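Comparing grippers with Tonantzin Meléndez: long fingers, short fingers and a lot of simulation

I got to Tonantzin Meléndez's workshop at ten in the morning and she already had three grippers in pieces on a bath towel. "Don't step on the towel," she said, and that was hello. She runs a two-person outfit out of the back half of a former tile showroom, and what she does for a living is try out robot grippers for people who are about to buy a whole lot of them and would like not to regret it. I'd been wanting to talk to her since September, when she put out her notes on parallel-jaw grippers for mixed household goods and half the people I know forwarded them to me.

The short version of those notes, if you missed them: she took three grippers, the Bristell, the Omska and the little Jandari, and ran each one on the same arm, with the same wrist camera, against the same pile of stuff. Cleaning bottles, pouches, tubes, a couple of boxes. Some of it in the real world and a great deal of it in simulation first. She didn't name a winner, which annoyed people (me included, a bit), so that was where I started.

"I get that complaint every week," she said. "They want one row in the table to be green. But the Omska was the best at anything round and the worst at anything thin, so what color do I make that row?"

I asked her how the Omska managed to be bad at thin things, because in the brochure it's picking up a business card.

"It picks up a business card off the edge of a table," she said. "Put the card flat in the middle of the table and come back to me." The fingers on that one have a bevel, she explained, and the bevel is great for sliding in next to something with a bit of height. With a card it rides up and over. She tried it with the bevel filed down, and it got better at cards and started dropping tubes. She put the filed pair in a drawer and I got the feeling they are still there.

We talked a good while about simulation, which I'll admit I came in grumpy about. I've had two projects go sideways because the simulated gripper could pick up anything you showed it and the real one couldn't hold a sponge. Tonantzin laughed at that and said it was the friction numbers, it's always the friction numbers, and did I remember what I'd set them to. I did not.

"People leave the default," she said. "The default is basically glue. Your gripper touches a bottle anywhere, with any part of the finger, and the bottle comes along for the ride. Then you move to hardware and you think the hardware's broken."

So her first job with any new gripper model is to make it fail. She sets up a scene with a few items on a perforated board, turns the friction down until grasps begin to slip, and then does the same thing on the bench with real objects and a kitchen scale until the two roughly agree. She does it per material. A shiny plastic bottle gets one number, a cardboard box gets another. It's slow and she charges for it.

"It takes me two days per gripper and everybody wants to skip it," she said. "Fine, skip it! But then don't call me about your sponge."

The other thing she watches is where the contact happens on the finger. Most people looking at a simulated grasp look at it from across the room, so to speak, from some nice floating camera where the arm looks heroic. She watches nearly everything from the wrist. Her reasoning is that the wrist camera is what the controller gets in real life, so if she can't tell from there what's going on, the controller can't either. 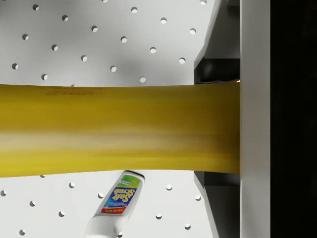 She's also picky about fingers being a light color. Dark fingers look smart, she said, and then you can't find the edge of them against a dark housing and you spend an afternoon guessing whether you've got contact. When a customer sends her a gripper with black fingers, she makes the simulated version white and leaves the real one alone, and so far only one customer has noticed.

I wanted to know about opening width, which seems to be what everyone shops on. The Bristell opens widest of the three she tested and it's the one I would have bought. Tonantzin made a face.

"Wide is nice till you have to fit the thing in a bin," she said. "You open up to grab a fat bottle and now you're as wide as the bottle plus both fingers plus the brackets behind the fingers. And the brackets hit the neighbors." In her clutter runs she used 60 picks per gripper, and with the Bristell most of the failures came before it ever squeezed anything. It knocked over or shoved away the item next door on the way in. The Jandari, with its stubby little opening, couldn't take the biggest bottles at all, but it hardly ever bothered the others.

"If your biggest item is a toothpaste box, buy the small one," she said. "People buy for the one huge item they handle twice a month."

Did she count bumping a neighbor as a failure? Only if it moved far enough that the next planned grasp would miss. She went back and forth on that and she still isn't happy with it, and she told me at some length about a version of the scoring she'd abandoned, where every nudge cost points and the whole ranking flipped depending on how tightly she'd packed the board. I have two pages of notes on that and I'm going to spare you.

Around here she made coffee, and I got to look at the arm. It's an older six-joint one she bought secondhand and she loves it in the way you love a car with a funny door. She doesn't compare arms much. "Arms are mostly fine now," she said. "Payload, reach, does the emergency stop work. I could talk about arms for five minutes. Grippers I could talk about till you leave."

What she does compare, and had more to say about than I expected, is controllers. Her current setup runs on a Vahidi controller, and she switched to it after a bad stretch with a homemade one she'd written herself. The trouble with hers was the squeeze. She was closing to a position and calling it done when the fingers stopped moving, and that's no good with soft bottles, because the fingers don't stop, they keep sinking in. The Vahidi lets her close at a set force and then hold. She typically begins low and steps up, and for most cleaning bottles she's found a force that holds without denting by the third step.

"And then you put in a half-empty one and it all changes," she said, very cheerfully. "A full bottle pushes back. A half-empty one just kind of gives up."

I asked if the simulation captured that and she said no, flat out. Her simulated bottles are rigid. She's tried soft ones and they run so slowly that she could do the real test by hand in the same time. So anything to do with squish is done on the bench, and anything to do with approach, clearance, camera view or which angle to come in from is done in simulation, and she keeps those in separate columns of the report so customers don't mix them up. They mix them up anyway.

I liked that split a lot, and I've already stolen it. In my own work I'd been treating simulation as a sort of rehearsal for the whole job, start to finish, and being disappointed every time. Hearing her talk, I think I should have been asking it a much smaller question.

Cameras next. She mounts hers close in, looking straight down the fingers, and she knows it's not to everyone's taste. Once there's something sizable in the grip it fills up the view and you lose most of what's behind it. She's had customers ask her to back the camera off for that reason. She tried 8 different mounting positions for one of them, and they ended up choosing the first.

"Back it off and you see more, and then it catches on everything," she said. "I've broken two cameras that way. Real ones. In the simulation I've broken hundreds and it doesn't cost me a dime."

Her fix is a second, fixed camera over the work area, and she lets the controller lean on that one until the last few inches of the approach. I asked what happens when the two disagree. "I go get a snack," she said, and then, more seriously, that she trusts the wrist camera for anything between the fingers and the overhead for everything else, and if they're off by more than a finger's thickness she stops and recalibrates. She used to recalibrate every morning. Now it's when something looks funny.

One thing I'd been saving up was the question of finger length, since her notes have that odd line about long fingers being "a loan." She'd forgotten she wrote it. What she meant, she thought, was that you get reach and clearance up front and you pay it back in bending. On the Omska she tried an extended pair and at the higher forces the tips spread apart enough that tubes would rotate in the grip. They didn't drop, they just turned, slowly, all the way to the drop-off bin, so every label came out facing a different way. For some customers that's no problem. The one paying for that test needed the barcode up.

Before I left I made her tell me which one she'd buy with her own money, for her own bench. She thought about it while screwing the Jandari back together. She'd take the Omska with the standard fingers, she said, and a spare set, and she'd put up with the cards. Lead time when she last checked was up to 14 weeks, so she'd order it before she needed it.

She's starting on suction next, and combination hands after that, if the tile showroom's heating holds out. I've asked to come back for the suction ones. She said to bring the sponge.

Comments

palletjack_pete
Great read. We run the Jandari on small cartons and yeah, the neighbors thing is real, we moved down a size from a wider gripper and our knock-overs mostly went away. Would love to see her scoring notes, even the abandoned version. Don't spare us!

mgrant
Can you ask her whether the force steps on the Vahidi are per finger or total? Their manual says one thing and our unit seems to do another.

Reply from the author
Asked her. Total, on hers, but she measured it with the kitchen scale and says you should too.

lowfriction
"The default is basically glue" is going on my wall. I lost most of a summer to this.

dee_w
I don't agree on the dark fingers. Put a strip of light tape on the tips and you're done, no need to recolor the model. Good piece otherwise.

Contact the editor | Copyright, all rights reserved | Back to top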